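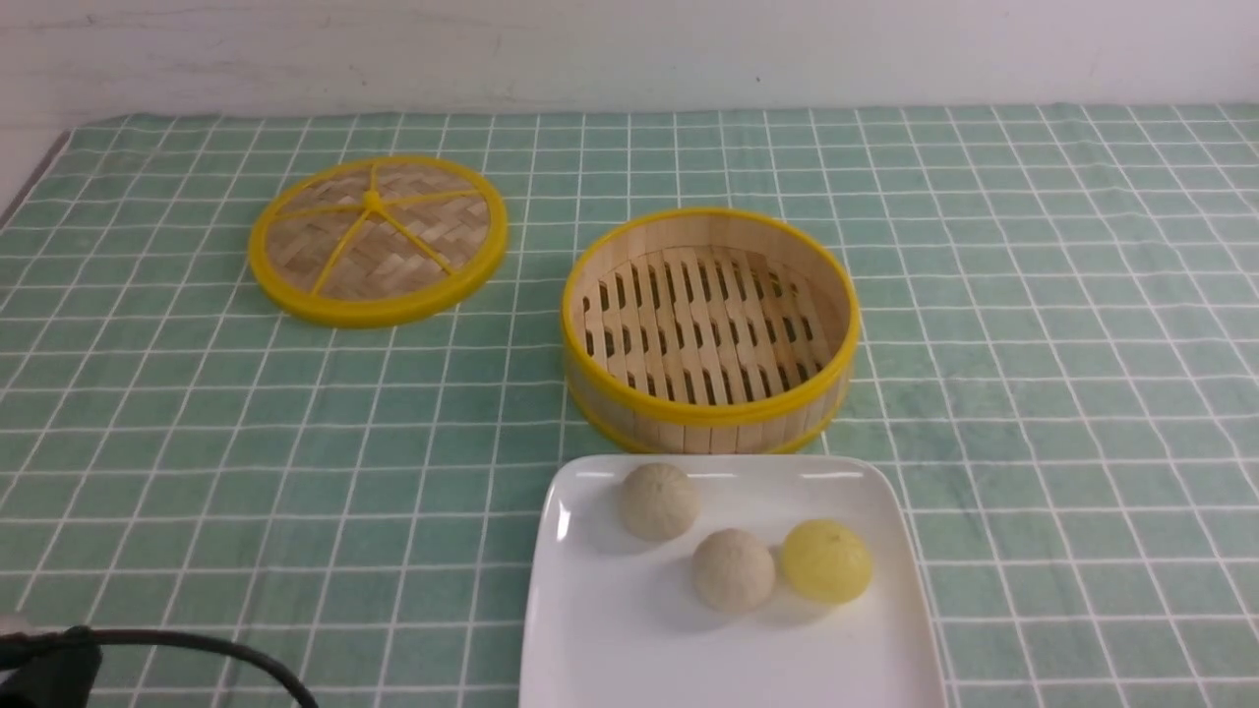 Jundonero Notes > Robots > Collecting

Buns into the steamer, week two

The task this month is simple to write down. Pick up each bun from the plate, put it in the steamer basket, then put the lid on. The arm starts in the same parked position every time and an episode ends when the lid is down and the gripper is clear of it.

I wanted 1000 episodes by the end of February. We have 700, and 265 of those came from the first week, when I was still changing the rules every evening and shouldn't have been recording at all. I'm keeping them in a separate folder for now. Negin Arabzadeh thinks they should go in with the rest. I tried a short training run each way and couldn't tell the difference, so the folder stays where it is until I have a better test.

The rule that changed most was where things start. At first I put the plate, basket and lid back by eye after each episode. When I plotted the start positions, they were nearly all in the same small patch of table. Now I use the squares on the tablecloth. A script prints a column and a row for each of the three objects, and I set them down there. If two would overlap, I ask the script for another set. It adds a few seconds to each reset and the spread is much better.

The lid is the slow part. Lying flat on the cloth, it gives the fingers very little to get hold of. Szabolcs Juhász does it by coming in low at the rim, closing, and tipping the lid up before lifting. I was going for the hub in the middle and dropping it about half the time. We settled on the rim grip for everyone, because a mix of the two seemed to confuse the policy. It would head for the hub, stop, and drift toward the edge.

The buns are easier. I have two pale ones and a yellow one on the plate at the moment. We don't fix the order by color. The operator takes whichever is nearest the gripper, and the note that goes with each episode just says "buns in the steamer, lid on." Later I'd like some where the note asks for the yellow one first, but that is a different batch and I don't want to start it until this one is finished.

Things I throw out: any episode where a hand comes into view before the end, and any where the operator stops to think for more than a few seconds. Dropped buns stay in if the operator picks them up again without help. I went back and forth on that. Dorottya Fekete talked me into it after watching the policy drop one and then carry on to the lid with nothing in its fingers.

I also need to do something about the cable. I've been letting it lie on the cloth, and on long reaches I find myself steering around it. Gulteck sells a clip that might fit the arm, and I've ordered two.

Monday I'll start on the last 300.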